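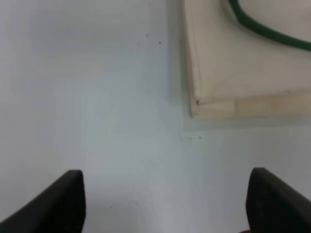

A Month With the Rostance Folding Kit

I have wanted to like a tabletop robot for years, so when the people at Rostance offered us the loan of their new textile-handling kit, I said yes before I had really thought about how heavy it would be to get up our stairs.

The kit is aimed at small packing rooms, the sort of place where a couple of people spend all afternoon squaring up tote bags and tea towels for the post. You get the arm, the wrist camera, the two-fingered gripper and a season's worth of software called Veloso, and you hire the lot by the month. It costs 900 pounds, plus another 170 if you want someone on the telephone (and I would say you do!).

Setting up is a gentler business than I had feared. You choose a plain, pale table, you mark it with small dark dots, and then Veloso asks you to show the arm where things belong. I spent a very happy morning at this with a pot of tea, though I will admit that the menus could be clearer, and that the word "datum" comes up far more than any of us needed.

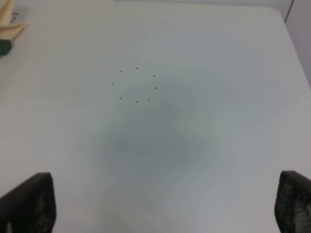 Black dots on the white tabletop, with the gripper fingers spread wide at the bottom of the frame.

Cloth is a hard thing for a machine, as anybody who has fought with a fitted sheet will understand. It slumps and it creases, and it never lies the same way twice. Noboru Kubo, who looks after the gripper side at Rostance, told me that his team worked through nearly 200 bags before they were content with the finger shape, and that handles gave them more grief than all the rest put together.

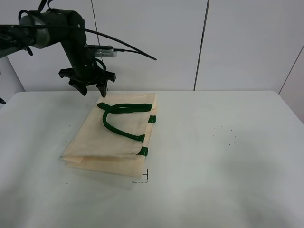
Gripper open over a folded canvas tote, its green handle looped on top.

How does it compare? The Amitz arm we tried in August was quicker and a good deal noisier, and the Jandar is cheaper but comes without a wrist camera, so you do far more of the fiddling yourself. The Rostance is the one I would want to share a room with. It moves at an unhurried pace, and it took me 20 minutes to teach it a new bag once I had got the knack.

I would still like a better printed manual, and a longer power lead while they are at it. The loan kit goes back next week, and I have already asked what they would charge us to keep it until spring.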